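August
By Gwion Skyrme

MUSTARD

By the time I got the cardigan job I had already done socks, pillowcases and a whole week of dish towels, and I thought I knew cloth.

I did not know cloth! I knew flat things. A dish towel lies where you put it and has four corners you can find with your eyes shut. The cardigan came out of the bag from Murkik with its sleeves wound around each other, and the first time I tried to spread it over the bed with the grippers it slid straight off the far side.

"Keep that one," Odile said in my ear. She ran the sessions from the office in Vevesden and listened in whenever someone started a new garment. "Was the recording going?"

"It fell on the floor."

"Did you pick it up?"

"Not yet."

"Then pick it up with the grippers and keep going. That's a lovely one."

She called everything a lovely one. I had taken it for politeness in my first month, and then I went to Vevesden for the training day and saw her at her screen, leaning in, watching a stranger in Gellside lose hold of a bath mat and find it again. She was grinning. She played it for me twice.

The order was for 2,000 examples across all the knitwear, split among whoever had signed up, and I wanted a big piece of it. I set myself up in the bedroom, a gripper in each hand and a pitcher of water on the landing. Spread it, close the front, bring a sleeve in, bring the other sleeve in, fold up the hem. Then lift it, shake it out, drop it any old way and start over. The instructions said the starting heap should be different every time, and I got very into my heaps. I threw it. I rolled it. I dropped it from over my head like a man feeding seals.

By lunch I had 68, and my thumbs ached, and I was having a wonderful time.

What got me was the knit. Those cables are thick, and if you pinch on top of one you get a good fat fold that stays in the jaws, but if you come down in the plain strip between two cables you can close on hardly anything and the whole front pulls out of shape. I'd never have noticed that with my fingers. Fingers just fix it for you. With the grippers I had to decide every time where to take hold, and after a while I started to see the places before I reached for them – the waistband, the edge with the buttons, the thick part up by the collar.
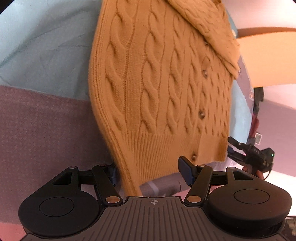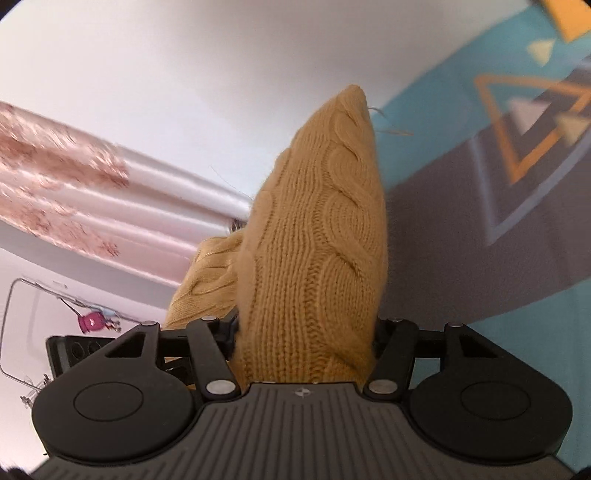
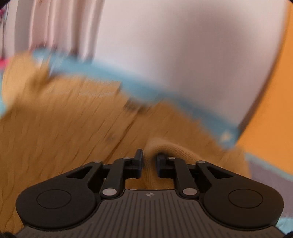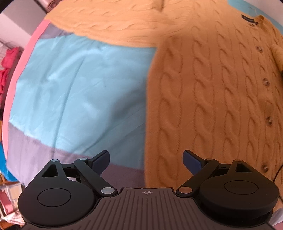
My sister called at four and I told her all of it. She listened to the part about the waistband and the part about the collar, and then she asked if I'd eaten.

"It's going to learn this from me," I said. "Somewhere there'll be an arm picking up a sweater and it'll go for the thick bit, and that's my thick bit."

"From you and how many others?"

I didn't know. I asked Odile, who didn't know exactly either, but she said there was a man named Wattanapong who had done 483 by himself, all of them left-handed.

"Left-handed how? There are two grippers."

"He leads with the left. Every single time, left sleeve first. We had to ask him to mix it up." She sounded delighted. "You lead with the right, by the way. You also hum."

"Does the humming get in?"

"No sound in the files. It's just me who gets the humming."

So I did the next batch leading with the left, and it was like learning to write again. I fumbled the cuff and dropped the collar. One sleeve I dragged so far across that the cardigan ended up lying on its face, and I had to turn the whole thing over, one corner at a time, before I could begin. It took nearly three minutes. A good fold took me under one.

I waited for Odile to say something. I could hear her chair.

"Gwion," she said. "Do you think you could get it in that mess again? On purpose?"

I looked at the heap I'd made. I had no idea how I'd done it. But I shook the cardigan out, threw it down, took the right cuff and dragged it over as hard as I dared, and it flopped onto its face, buttons down, one arm stuck out toward the door.

"Oh, that's lovely," said Odile, and I started on the corner nearest me.

Contact the author | © Gwion Skyrme, all rights reserved | Back to top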